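Dishwasher Wear on Tableware: Notes from the Cikeck Bench

The wash trial at Cikeck has now passed 829 cycles, with 1752 set as the stopping point. All pieces go through the same Flanari machine on the same program, with the dose of detergent held constant. Inspection is done every 30 cycles under a fixed lamp.
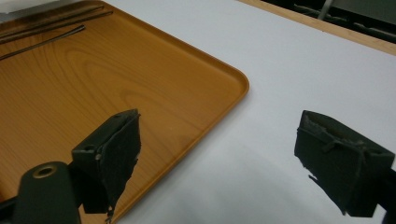 Printed finishes usually fail at the edges first. Water gets in where the coating is thinnest, and the print lifts from there toward the middle. On a tray with a wood-grain print, such as the glossy orange one with rounded corners, check the raised lip before the flat floor. A dull band along the lip is an early sign — small chips come later. Hand washing is still our advice for anything with a printed surface.

Glazed ceramics are slower to change. Loss of gloss was logged on 29 pieces, most of them from the Kestard group, and it was worst on the lower rack.

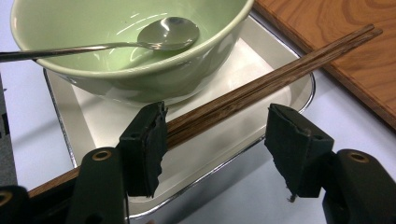
Hard water makes the reading more difficult. Lime film looks much like etching, so each dull piece is wiped with weak vinegar and dried before it is scored. Film comes off and etching stays. Scores taken before this step was added have been dropped from the table.

The Cunha detergent will be tested next, at the same dose. Results will be posted in November.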